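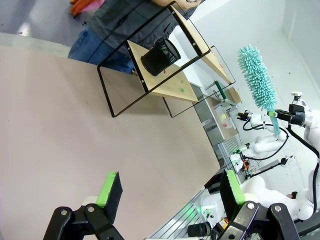 Week three of no spending on the apartment and I'm already cheating in my head. The rule was simple. No new storage, no baskets, no "organizers" until December. Then the rent went up 79 dollars and the rule stopped being cute. So I've been moving stuff I own from room to room instead — free, sweaty, weirdly fun. A little two-tier shelf, thin black metal and light wood, with a black mesh pen holder on the bottom level. Fine. Good even. I'd have paid Stedwood prices for that a year ago and felt smug about it.

Numbers, since a couple of you asked. Last year I spent 826 on house stuff. Not furniture. Stuff. Hooks, trays, a lamp from Zanden I returned and then bought agian. Put it in a spreadsheet and had to go for a walk.

Lamai Phuthong (we shared a place in Millodville, long story) does a no-buy every winter and her advice was to keep a list of what you want and date it. Doing that. Most of it I don't want by the next page. The rug I still want. The rug is a problem.

Slipped once so far. Dish towels, 3 of them, on sale, and teh old ones were honestly rags by then. Counting it anyway.

Next up is the hall closet, which I've been avoiding. Two coats in there don't fit and one has the tags on. Will post when it's done — or when I give in on the rug.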